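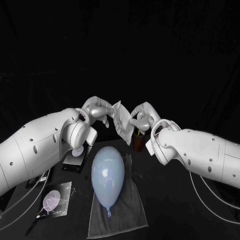 **Home & Garden > Kitchen Talk > Bags, Wraps & Storage**

**Thread: Freezing bread without it tasting like freezer (again, sorry)**

**crumbcake_92**
Okay, I know this gets asked every November when we all start baking ahead, but I read back through the old threads and they contradict each other. I bake two sandwich loaves at a time and we only eat one before it goes stale. The second one goes in the freezer in a thin produce-type bag and by week three it tastes like old ice cubes. What am I doing wrong? Is it the bag? The freezer? Me?

**porchlight**
It's the bag! Those thin ones are fine for carrying apples home and that's it. I double up — tight layer of plastic wrap right against the crust, then a real zip freezer bag with the air squeezed out. I've pulled loaves out after two months and my kids couldn't tell.

**oldstove**
Gonna disagree with porchlight a little. Plastic wrap straight on the crust makes it leathery when it thaws. I go foil first, then bag. And let it cool ALL the way, like overnight if you baked at dinner time. Warm bread in a bag makes its own snow.

**porchlight**
I have never once had leathery crust, but I also bake soft milk bread, so there isn't a lot of crust to ruin. What are you making, oldstove?

**oldstove**
Mostly a rye from the Pendach starter packet, pretty thick crust. So fair enough, we may both be right.

**twoforks**
Slice it first!! I can't believe we got this far without anyone saying slice it. Then you take out two pieces, toast them from frozen, and who cares what the crust does.

Also, does anyone else save every bag that comes into the house? I have a drawer that won't close. My husband says the party stuff lives in there too and he's right, I went looking for twist ties last night and came up with half a pack of balloons.
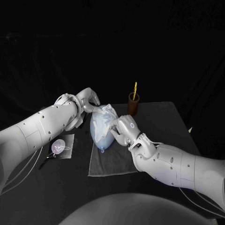
*Pale blue balloon, party drawer division*

**crumbcake_92**
Ha, my drawer is the same, except it's birthday candles. I do slice some of them, but I like a whole loaf for company. Does the size of the freezer matter? Mine is the little one on top of the fridge and it gets opened 20 times a day.

**Rolis_kitchen**
Yes, that matters more than the bag, in my opinion. Every time the door opens, the loaf at the front warms up a hair and freezes again, and that's where your frost comes from. Put the bread at the back, bottom shelf if you have one. I bought a used Welinero chest freezer and the difference was night and day, same bags and everything.

**oldstove**
A chest freezer is a lot of money and floor space to fix one loaf of bread.

**Rolis_kitchen**
Didn't say to buy one for bread lol. Mine is full of tomatoes.

**twoforks**
What about vacuum sealers? My sister-in-law swears by hers, but I picture a flat loaf.

**porchlight**
You get a flat loaf. Freeze it solid first, unwrapped on a sheet pan, and seal it the next morning. It holds its shape that way. The bags cost a fortune though, so I only do it for the holiday breads.
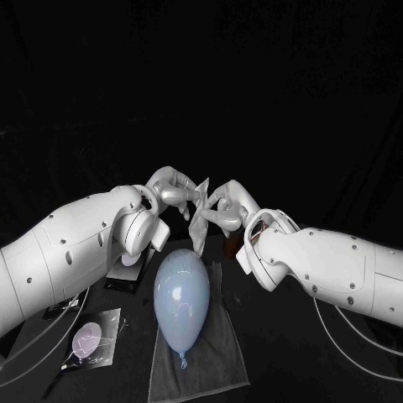 Oh, and one more thing on those, don't cut the bag to the exact size of the loaf. Leave a few extra inches so you can snip it open and reseal it a second time. I learned that after wasting most of a roll.

**crumbcake_92**
Good tip, thanks. So for now: cool overnight, foil, zip bag, back of the freezer. I'll do one oldstove's way and one with the plastic wrap and see which one my family complains about.

**oldstove**
Write the date on it. You'll think you'll remember.

**twoforks**
And slice one!

**crumbcake_92**
Fine, twoforks, I'll slice one. There's a bag of Aguirre flour on the counter that needs using up anyway, so I guess it's three loaves this weekend. Will report back once they've been in there a month.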